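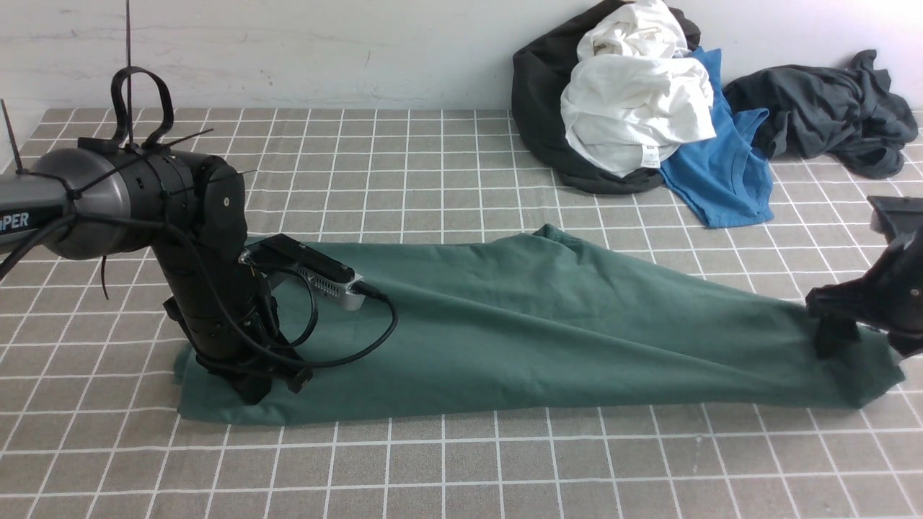
Hanna Fedoruk wrote in to say that she has hemmed the same pair of pants three times, that each time one leg came out shorter than the other, and that she now suspects her legs. Her legs are fine. I have seen her measuring, and she does it with a steel tape that starts at the two-inch mark, the first two inches having gone to a better place.

So, hemming. I put this page up in a shorter form years ago and it had a mistake in step four, which several of you pointed out with real feeling. It was corrected 1 Jun 2019 and has been stable since, much like me.

What you need

Pants that are too long. Pins, a seam gauge or short ruler, chalk or a sliver of dried-up soap, thread a shade darker than the cloth, an iron, and the shoes you plan to wear. The shoes matter more than the iron. People skip the shoes and then write to me.

If you're buying thread, the Taveck all-purpose in the 400-yard spool will outlast your interest in sewing. I use number 778, a green so dull it disappears into anything you put near it. The shop in Clullstead keeps it on the bottom shelf behind the zippers, where you'll have to kneel.

Wash first

Wash and dry the pants the way you mean to wash and dry them for the rest of their life. Cotton shrinks in length, and it prefers to do this after you've cut it. If the label says to dry flat and you know perfectly well that you won't, put them in the dryer now and find out the worst.

Mark the length

Put on the pants and the shoes and stand up straight, looking ahead. Have someone else do the pinning. When you bend over to look at your own hem, the hem moves, and you can spend an entire evening chasing it up your shin. One pin at the back of the heel, one at the front, one on each side. Do both legs. This is the step Hanna leaves out: she pins one leg and copies it over to the other, tape and all.

If you live alone, pin one guess, walk to a mirror, be disappointed, and adjust. It takes four or five trips.
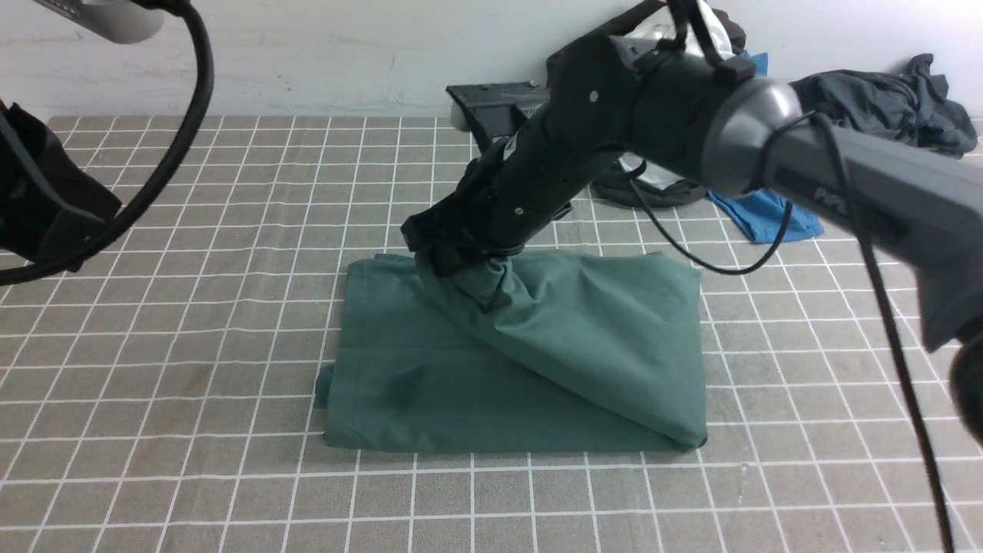

Now take them off without stabbing yourself and lay them on a table. Smooth each leg from the knee down with the flat of your hand, working toward the hem, and match the inner seam to the outer seam before you trust any line you draw. A leg that has twisted on the table will give you a beautifully straight hem that spirals when you stand up.

Draw the fold line in chalk through your pin marks. If the pins disagree with each other by a little, split the difference. If they disagree by a lot, somebody was slouching.

Cut, or don't

Measure down from the fold line by the depth of hem you want plus a little to tuck under. For ordinary pants I allow an inch and a half of hem and a half inch of tuck, so the cut goes 2 inches below the fold. Growing children get more. Draw that line too, and label it CUT, because by this point there are two chalk lines on each leg and they look very much alike at night.

Cut one leg. Have a glass of water. Cut the other.

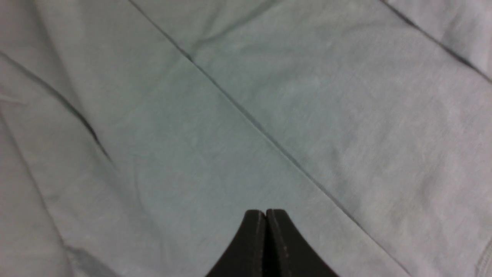

Knits are a separate headache. A knit edge won't fray, so you can skip the tuck altogether and turn it up once, but it will stretch if you so much as lean on it. Press straight down with the iron, lift, move over, press again. Sliding the iron along gives you a wavy edge, and steam makes the wave permanent. Use a ballpoint needle and a narrow zigzag, and let the machine feed the cloth at its own pace.

Sewing it down

Tuck the raw edge under, press, fold up to the chalk line, press again, pin. By machine, start at the inner seam, where a messy beginning can be passed off as structural. My machine is an old Nallirley that only goes forward, so I tie off the ends by hand.

By hand, use a blind stitch: a good bite of the hem, then one or two threads of the outside cloth, then the hem again. Keep it loose. Pull it tight and every stitch shows up on the front as a dimple.

Try the pants on again before you take out the last pins. With the shoes.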